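Workshop > Notebook > Paper and Bindings

Jun 23, 2025

Halilović papers, box 9. Work continued on the diocesan correspondence received from the Plavora chancery. The box holds letters, draft sermons and parish returns, mostly in Latin and Italian, with a smaller group in a local hand that has not yet been read.

Condition is fair overall. The outer folders are acidic and have been replaced. Of the 66 items listed in the chancery's own inventory, two could not be matched to anything in the box. They may have been filed with the visitation reports in box 16, and a query has been entered in the Nomenico register under both numbers. The inventory itself skips from item 23 to item 25, so item 24 should be treated as never assigned until the chancery replies.

Surface cleaning was done with a soft brush and, on the heavier paper only, with vulcanized rubber sponge. The purple copying ink on the carbon drafts is sensitive to moisture. No humidification is to be attempted on these until spot tests are complete. Folded items in this group remain folded for now.

Rusted pins were removed from the parish returns. Where a pin held a covering letter to its return, the pair has been kept together in a paper fold and the link noted in pencil on the fold – never on the document. Seals were left alone. One has an old repair in a darker wax, and the repair should be mentioned in the catalog entry.
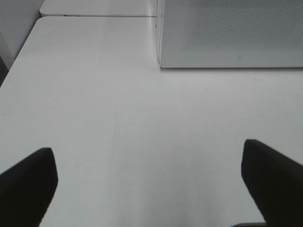 White tabletop with the two black gripper fingers, wrist camera view.

The access question is still open. The chancery's letter releases the correspondence but does not mention the marriage cases interleaved with it. These have been placed in a sealed envelope, left in their original position, and marked closed pending written advice. The Wusley reading room has been told not to issue box 9 before July.

To do: spot tests on copying ink; order more folders in the long size; check box 16 for the two missing items.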